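Skomcombe Community Help
Section: Home equipment and small workshops

Can a two-armed machine be trusted with tidying and packing yet?

Posted by Hilkka Heiskanen, Skomcombe

I manage the stockroom of a small gift shop and am responsible for a modest annual budget. Part of the daily work is the opening, checking and closing of small hinged and lidded tins, which are then returned to a shelf. We handle 345 of these in an ordinary month and considerably more in December. The work is light but repetitive, and two members of staff have asked to be relieved of it.

I should be grateful for advice on the following. Are machines with two arms now able to open and close a small tin with a catch, without marking the lid? If so, could the same machine be used at the end of the day for general chores, such as clearing the counter and folding cloths? I have read several confident articles on the matter and would prefer the views of persons with practical experience. We have a sturdy table, a power supply and no technical staff.

3 replies

Joonas Miettinen

The position at present is that such machines can carry out the task under favourable conditions, but that the conditions must be maintained by a person. I assisted with a trial at Brirnine, where two arms were given the work of picking up a closed tin, releasing the catch and setting the tin down open. Over 526 attempts, the machine completed the full sequence in almost 75 per cent of cases. The remainder were chiefly failures at the catch.

Three points may be of use to you.

The catch is the difficult part. A person feels when it gives. Many grippers have no comparable sense of touch, and the machine will either push too lightly or push the whole tin across the table. One arm must therefore hold the tin while the other works, and the two must agree on where it is.

Printed lids are easily scratched. We fitted soft pads to the fingers and replaced them regularly. Any quotation you receive should state who supplies the pads and at what price.

Changes of stock matter more than is generally supposed. A tin of a different depth required further teaching, which occupied most of an afternoon - and this was with a trained operator present.

As to general chores, I would advise against purchase for that purpose. Clearing a counter involves objects the machine has not met before, and cloths remain slow work. Your staff would finish long before it did.

Savolainen

Do not bother. My brother-in-law's firm bought one and it is under a sheet. A part-time assistant is cheaper and can also answer the telephone.

Wultel Workshop Desk

The first reply is sound and we would endorse most of it. We would add that the enquirer need not choose between full automation and none. In our workshop the machine presents each tin to a member of staff, who checks the contents and closes the lid by hand. The lifting and placing are reliable enough to be left running within sight of a person. The catch is not, and we have ceased to attempt it during working hours.

With regard to cost, we set aside 2000 pounds a year for repairs and replacement parts alone. Cables should be inspected weekly, as they travel with the arms and wear at the joints. The working area should be enclosed, well lit and kept clear of everything except the item in hand.

We recommend that you request a demonstration with your own tins, including the oldest and most dented, and that you ask to see at least one full hour without interruption. A supplier who offers only a short film should be asked for more. The tin below, with its pale blue lid and small catch at the front, is of the kind under discussion.
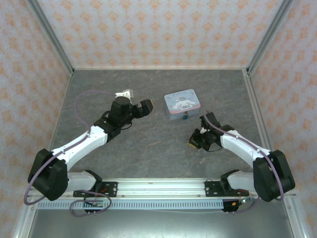 Photograph: Wultel Workshop Desk. Reproduced on Skomcombe Community Help with permission.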